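Vurnley 拼条实木台面（亮面清漆型）

品牌：Arbridge
系列：Vurnley
类别：工作台面 / 手工台面 / 教室用台面
供货形式：成品板，不含台架
页面更新：2022年1月6日

产品概述

Vurnley 台面由实木条平行胶合而成，两面砂光，上表面及四边涂透明亮面清漆，底面涂封闭底漆。适用于手工、绘画、装配、包装等室内作业，不建议用于厨房水槽周边及室外。标准板为浅色木材，木条之间存在自然色差，出厂前不做染色处理。同一订单尽量从同一批次配板，分批订购时不保证颜色一致。

亮面清漆的反射高于哑光和硬蜡油处理。台面上方装有条形灯或面板灯时，低视角方向会出现明显的亮斑。对眩光敏感的工位应选哑光型，或将灯具移至作业者侧上方。 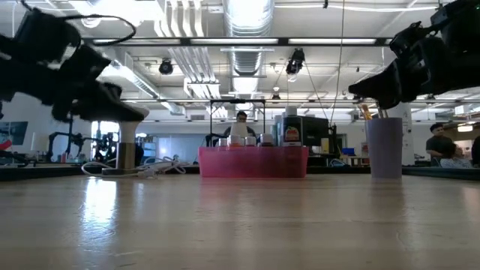
浅色木台面，表面映出顶部灯光。

结构与尺寸

木条采用全长与指接混合排列，相邻两排接缝错开。指接型单根木条平均长度约461 mm，全长型无横向接缝，需单独报价。上沿倒圆半径为2 mm，下沿倒角去毛刺。四角默认为直角，圆角加工需在下单时注明半径。

胶合面使用耐水型木工胶，常温固化。台面不预埋螺母，底面不开槽。需要走线孔的，请随订单提供带尺寸标注的图纸，孔壁由工厂补涂封闭漆。现场自行开孔后，未封闭的端面会吸湿，应在当天补漆。

可选表面

亮面清漆：色号218，透明，标准供货
哑光清漆：透明，交货期另议
硬蜡油：需定期补涂，适合愿意自行维护的用户
素板：仅砂光，不提供表面质保

安装要求

板材到货后应在安装房间内平放，拆除外包装，底部垫条隔空，使含水率与室内环境接近后再固定。台架横梁应沿木纹垂直方向布置。连接件使用长圆孔角码，螺钉处于长圆孔中部，允许板材在宽度方向上胀缩。禁止用胶将台面整体粘死在金属架上。

靠墙安装时，墙边留伸缩缝，可用踢脚条或软性密封条遮盖。台面下方有暖气片的，应在两者之间加装隔热板。

清洁与颜料残留

日常清洁用拧干的软布顺纹擦拭。水性颜料未干时用湿布即可去除，已干的颜料膜先用温水敷软，再用塑料刮片以小角度推起。不得使用钢丝球、丙酮或含研磨剂的清洁膏。油画颜料可用少量松香水局部处理，随后立即用中性皂液擦净。

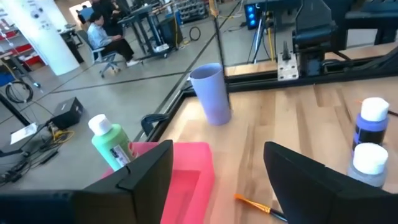 丙烯颜料干后附着较强，长时间停留在接缝处会形成色线。绘画教室应在台面上加铺垫板，或将颜料容器集中放在浅盘内。盘底有水时不要长时间静置在漆面上，否则可能出现白色水痕。轻微水痕通常在干燥后减退，未减退的按下述方法修补。

局部修补

用细砂纸顺纹轻磨受损区域，除尘，薄涂配套修补漆，待干后再磨一遍并复涂。修补漆为200 ml罐装，货号与台面色号相同。补涂区的光泽可能略高于周边，使用一段时间后差异会减小。漆膜大面积磨穿时不宜局部处理，应整面砂光重涂。

质保范围

胶合开裂、指接脱开及出厂漆膜起泡属于质保范围。以下情况除外：横梁间距超出安装说明、未按要求留伸缩缝、现场开孔未封闭、表面长期积水、使用禁用清洁剂。木节、矿物线及木条间色差为材料特征，不作为退换依据。

订购与资料

订货时请注明板材长度、宽度、表面类型、是否开孔及收货楼层条件。超长板需确认电梯或楼道能否通过。剖面图、连接件布置图和漆面安全数据表可向销售部索取。

技术咨询：Aarne Rantala
图纸及开孔确认：Bożena Jasińska

相关产品

Vurnley 钢制台架，可调脚
Vurnley 台面垫板
Vurnley 亮面修补漆，色号218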